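Military Vehicle and Aircraft Records Assistant (part-time, fixed term)
Ochoa Collection of Military Aviation

Posted: June 27, 2022
Hours: 17 per week
Length of contract: one year, with a possible second year depending on funding
Reports to: Mahlet Fikre, Head of Collections

The Ochoa Collection holds aircraft parts, engine records, squadron papers and photographs from the years between the two world wars and the Second World War itself. Most of the material came from private collectors and from families of ground crew. The reading room is open by appointment, and the display hall is open to visitors from May onward each year.

We are looking for a records assistant to work on the Salley papers. This is a group of 1,175 documents left to us by a former airfield engineer. It includes maintenance logs, fuel and ammunition returns, crash reports, hand-drawn airfield plans and a long run of letters. The papers were listed in outline when they arrived, but no item-level catalog was made. Many of the logs are out of order and several have lost their covers.

What the work involves

You will sort the papers, give each item a reference number and write a short catalog entry for it. Entries go into Kurnine, our catalog database. You do not need to have used Kurnine before. Training takes place during the first two weeks and there is a written manual.

You will also match aircraft serial numbers in the logs against our existing card index. Where a number does not match, you will note it and pass it to the research officer, Taner Dağdelen. Please do not expect to settle every case. Some serials were copied wrongly at the time and a few airframes were rebuilt from the parts of others.

Other duties are:
Repacking papers into archival folders and boxes
Scanning fragile items on the flatbed scanner
Answering simple inquiries from family researchers by email
Helping in the reading room one afternoon a week
Keeping a record of any item that needs repair

Place of work

The post is based at our store on the old airfield, in the former parachute building. The work room is heated and has daylight lamps. The box store next to it is kept cool all year, so bring a sweater. Boxes weigh up to 25 pounds and some have to be moved from shelves above shoulder height. A step platform and a cart are provided.

The site is two miles from the nearest bus stop. Parking is free. Staff may use the kitchen in the display hall, and the Ruletti lunch counter by the main gate serves hot food on days when the hall is open. Food and drink other than water are not allowed in the work room or the store.

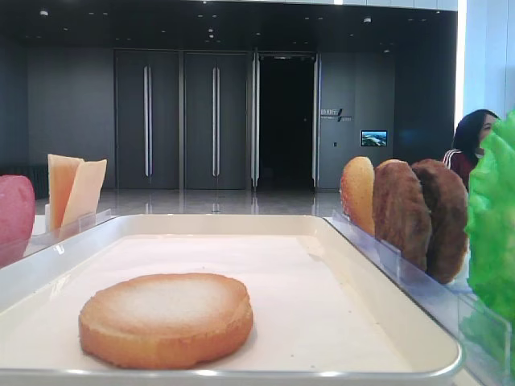

Bun and patties. Lunch is served near the main gate on hall opening days.

Who we are looking for

You should have:
Some experience of working with archives, library stock or museum objects, paid or unpaid
Accurate typing and a careful approach to numbers and dates
The ability to read handwriting from the 1930s and 1940s, or the patience to learn
Good written English

It would help if you also have:
A working knowledge of military aircraft types of the period
Reading knowledge of French or German
Experience with a flatbed scanner and basic image files

A degree is not required. We have had good assistants who came from engineering, teaching and the postal service. If your knowledge of aircraft comes from model building or from restoring engines, please mention it in your application.

Pay and leave

Pay is by the hour and is set according to experience. The rate will be stated in the offer letter. Paid leave is given in proportion to hours worked. Working days can be agreed with the Head of Collections, but the reading room afternoon is fixed. Travel to the site is not paid for.

How to apply

Send a resume and a cover letter to the collections office by mail or email. In the letter, tell us which of the duties you have done before and when you could start. Please also send a sample catalog entry of no more than 200 words. It can describe any paper or object you have at hand, such as an old letter, a pay book or a tool. We want to see how you describe a thing and how you deal with what you do not know about it.

Give the names of two people we may contact for a reference. We will not contact them until after the interview.

Interviews will be held on site and last less than an hour. They include a short exercise with copies from the Salley papers – nothing needs to be prepared for this. Applicants who live far away may ask to be interviewed by video.

Questions about the papers themselves can be sent to Taner Dağdelen. Questions about hours, pay or access to the building should go to Mahlet Fikre. The work room and reading room are on the ground floor and have step-free entry from the parking lot.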